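## Setting up a countertop toaster oven on a small stand

Applies to light countertop ovens. For anything heavier, use a fixed counter.

**You need**

- a stand with a top larger than the oven's footprint
- one cotton tablecloth
- a damp cloth and a dry cloth
- a tape measure

### 1. Check the stand

Press down on each corner of the top. If it rocks, adjust the feet or shim the short leg before going further. The Direro stand used at Kamolrat has two adjustable feet, both at the back.

### 2. Lay the cloth

Fold the cloth until it hangs evenly on all sides and stays clear of the floor. Smooth out any creases where the oven feet will sit — a fold under one foot is enough to tilt the door. Keep the fabric flat and away from the door and vents.

### 3. Place the oven

Lift from the base, never by the door handle. Set it down with the door facing the open side of the room.
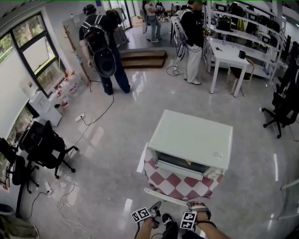

*White toaster oven on the stand, with a red-and-white checkered cloth.*

Clearances vary by model, so the manual takes priority. Ekkachai Somboon, who wrote the first version of this page, leaves about 50 cm in front of the door for trays.

### 4. Clear a landing surface

Hot trays need somewhere to go. Pick a table within one step of the oven, wipe it down, and put a heatproof mat on it. Do not set trays directly on a glossy top.

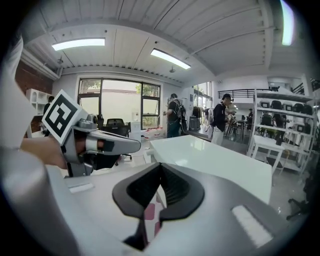

Wipe toward you in straight passes with the damp cloth, then repeat with the dry one. Check for streaks at a low angle to the light. Grease left behind will mark the underside of the mat.

### 5. Route the power cord

Plug directly into a wall outlet. Power strips are not rated for this kind of load in most cases. Run the cord behind the stand, off the walking path, with enough slack that the oven can be pulled forward for cleaning.

### 6. First run

Heat the oven empty for the time given in the manual, with a window open. Let it cool fully, then recheck the cloth for scorching — Samran Saengthong suggests repeating this check every July.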